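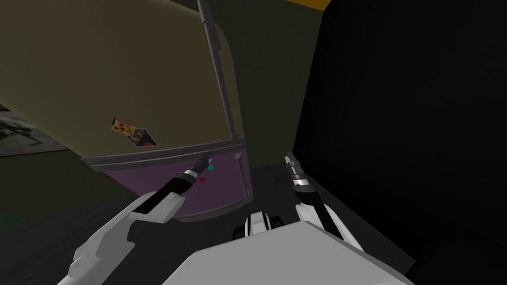

Fridge door, week three

I got back to the Pekero build at the start of November after a long gap. For anyone who missed the earlier posts, Pekero is the two-armed robot I'm putting together on a bench at Branorwood, the shared workshop down the road. The mechanical side is mostly done. What I have now is a simulated kitchen and a lot of evenings spent teaching the arms to open a refrigerator before the real ones go anywhere near one.

The kitchen file came from the Clislow scene pack. I kept the olive and purple fridge because the two panels are easy to tell apart when I'm tired and reading logs.

The left arm does the reaching and the right arm stays out of the way. I ran 300 episodes with the old controller and saved 274 that finished without the simulator throwing a contact error. The other ones mostly died in the wrist, where the joint limit in my config was off by 6 degrees. I fixed that and started over.

The wrist view is harder to work with. The room comes in at whatever angle the hand is at, and up close one pale surface can take over the view.
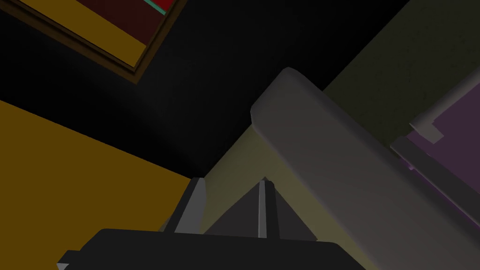 Gripper view, fingers at the bottom, with the picture on the wall at upper left.

I tried cropping out the fingers and it made things worse. The policy does better when it can see them, so the crop is gone and the full view goes in at a lower resolution. Training is slower – I can live with that.
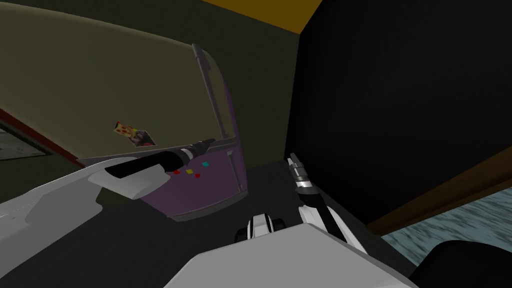 My main job this month is the approach to the handle. Neagu, the planner I use, treats the handle as one long box, and it likes to pick a target at the low end. You can see the result with the left gripper, which has its tip by the purple panel under the handle, near the little red, yellow and cyan squares. I want it higher. I've moved the target to the middle of the box and added a small cost for going near the lower panel.

Next is a run of 1,000 episodes with the new target, which should fit in one night if I leave the wrist view at the low setting. The cable guides for the real left arm still need to be reprinted in the meantime.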